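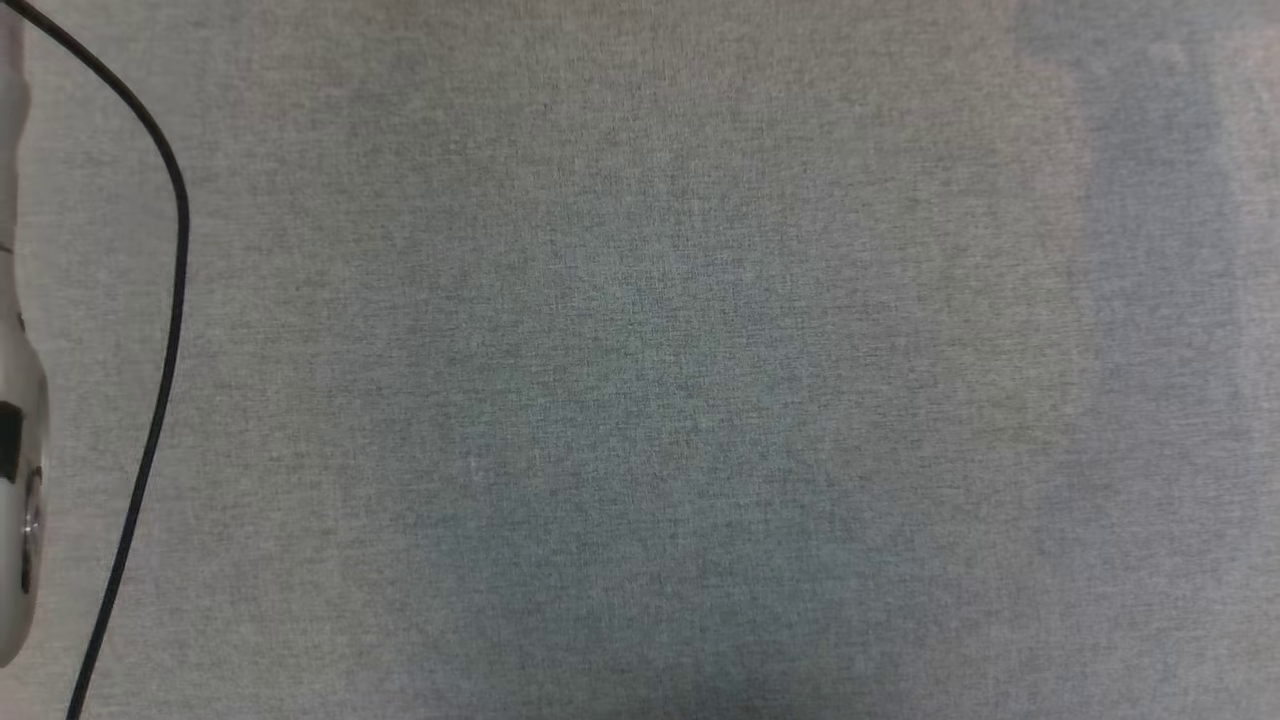 Chapitre 5. L'armure toile et les fils chinés

Avant de parler des machines, il faut comprendre comment deux fils se croisent. Dans l'armure toile, chaque fil de trame passe dessus un fil de chaîne, puis dessous le suivant. Le rapport est donc de deux fils sur deux.

Un tissu gris n'est pas toujours teint en gris. Souvent, on mélange des fibres claires et foncées avant la filature, et l'œil fait lui-même la moyenne. On appelle ce fil « chiné ». L'atelier Dewulf, à Prultau, travaille avec 16 fils au centimètre en chaîne.

Exercice préparatoire : prenez un carré de toile de 5 cm de côté, retirez les fils un par un et notez leur teinte sous une lumière constante. La suite du chapitre (p. 132) utilise ces notes.

Catégorie : Manuels > Textile > Extraits gratuits

Commentaires
maille_et_co : Merci, très clair. La réponse de l'exercice est où ?
Tisserande44 : Chez moi la page 132 parle du sergé, c'est normal ?
lin_brut : Le chapitre 6 sort en avril ?

Contact | © Éditions Zuvia | Haut de page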